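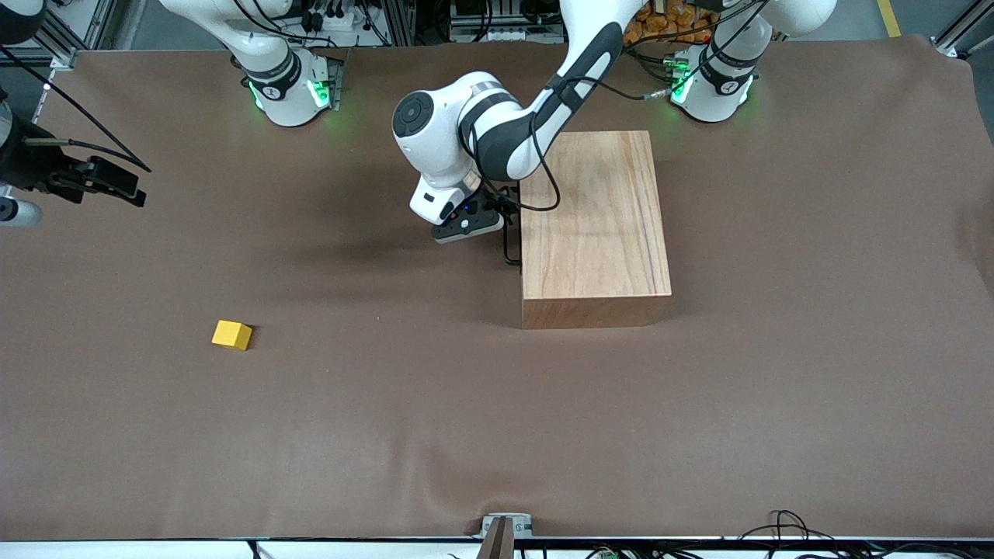

Então madeira com veio à vista vale mais do que madeira pintada, perguntou alguém logo na entrada, e a resposta da casa foi que depende da mão que vai pegar nela. Gostei tanto que anotei no bilhete!

Categoria: Visitas e passeios | Brinquedos e madeira

Foi assim que começou a minha manhã no dia de portas abertas da Herkudero, a oficina de blocos e jogos de construção que eu queria conhecer desde março. Cheguei cedo, com 80 pessoas já na fila, e mesmo assim deu para ver tudo com calma (ou quase tudo, porque na sala de acabamento eu teria ficado o dia inteiro).

A primeira parada é o depósito, onde as tábuas descansam empilhadas com ripas entre elas. O cheiro é maravilhoso. Dali se passa ao corte, que vimos atrás de um vidro, e depois à lixa, feita em cinco etapas. Deixaram a gente passar o dedo numa peça de cada etapa: a segunda ainda arranha, a quarta já parece pronta, e aí vem a quinta e você entende por que existe uma quinta.

Meu lugar preferido foi a sala das formas. De um lado os blocos compridos, deixados na cor da madeira, com as linhas do veio correndo pela peça; do outro os cubinhos de cor. Fiquei apaixonada pelo amarelo fosco! É um amarelo vivo, sem brilho nenhum, e sobre um pano marrom ele salta aos olhos mesmo sendo pequeno. Bloco claro e cubo amarelo, duas peças só, e já dava vontade de sentar e montar alguma coisa.

A coleção Kiltley, a mais antiga da casa, tem 500 peças na caixa grande e ocupa uma parede. A linha Protasen é mais nova e mais enxuta, com cantos um pouco mais arredondados, e eu achei melhor para criança pequena. No canto da loja há uma torre feita com 2.577 cubos, montada pela equipe, e ninguém pode encostar. Uma menina encostou. A torre aguentou!

O café fica no prédio vizinho, o antigo galpão Grabner, e serve um bolo de milho muito bom. Levem dinheiro trocado, a maquininha deles vive sem sinal. O estacionamento é de terra e vira lama quando chove.

Trouxe para casa um saquinho de cubos avulsos, quase todos amarelos, e um bloco comprido que agora segura os livros de receita na prateleira da cozinha.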